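NEIGHBORHOOD BUSINESS NEWS

Storefront Changes on the Avenue: March Update

The Merchants' Association has received a number of inquiries regarding the vacant corner unit at the north end of the avenue, formerly occupied by Premier Dry Cleaning. The Association is pleased to confirm that a lease has been signed and that the space will reopen as Bivar, a bakery and coffee counter. The operator already runs one location across the river and has told the Association that the new shop will carry the same bread and pastry menu, with a small selection of sandwiches at midday.

The unit measures 400 square feet at street level, with a basement of similar size. Baking will be done on the premises, in the basement. Seating will be limited to a window counter and a bench along one wall. No application for sidewalk seating has been filed. Residents who have asked about late hours should note that the posted plan calls for opening at 7 a.m. and closing at 6 p.m., and that no liquor license is being sought.

Two doors south, the hardware store Onyshchenko & Daughters has renewed its lease and will remain at its present address. The store closed its key-cutting desk in the winter while the rear of the shop was being rearranged. The desk is again in service during regular hours. The owners have asked the Association to remind customers that paint orders are now picked up at the side entrance.
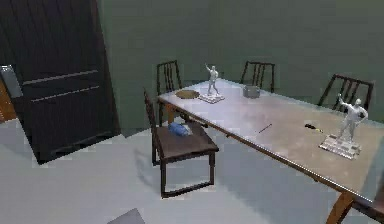
Dark brown door and green wall, computer rendering.

Members are reminded that the city's rules on storefront signs apply to replacement signs as well as new ones. A sign that projects over the sidewalk requires a permit even when it hangs from an existing bracket. The Association office keeps copies of the application form and can review a drawing before it is submitted. Three members received notices in the past season for signs installed ahead of approval -- in each case the matter was settled without a fine, but the signs had to come down while the paperwork was completed.

The former Rivus restaurant space remains on the market. The landlord's agent reports that 19 parties have toured the property, several of them more than once. The asking rent has not been made public. The Association has written to the landlord to request that the front gate be repaired and that the mail collecting behind it be removed. A reply was received, and the work has been promised within 30 days.

Finally, the block between the library and the post office will have restricted parking while the gas utility replaces a section of main. Loading will be permitted on the east side only, before 10 a.m. Businesses expecting large deliveries should inform their suppliers. Notices will be posted on the lampposts ahead of each stage of the work, and the Association will forward any change in the schedule to members by e-mail.

Items for the next newsletter may be left at the Association office or sent to the usual address. Submissions should not exceed 90 words.

3 comments

corner_of_4th
Good news about the bakery. I still have a ticket for two shirts from Premier, does anyone know where the unclaimed stuff went?

Maple St Reader
Sorry it won't be a cleaner again. The closest one is now a bus ride. But I'll take decent rye bread.

dfk
That Rivus gate has been hanging by one hinge since before Thanksgiving. Thirty days, we'll see.

Recent items
Winter Sidewalk Clearing: Responsibilities of Owners and Tenants
Farmers' Market Moves to the Library Lot
Shared Dumpster Program: Revised Rates
Holiday Lights: Thank You to Our Sponsors

This site uses cookies to remember your preferences. By continuing to browse, you agree to their use.

Receive the newsletter by e-mail. Enter your address to subscribe.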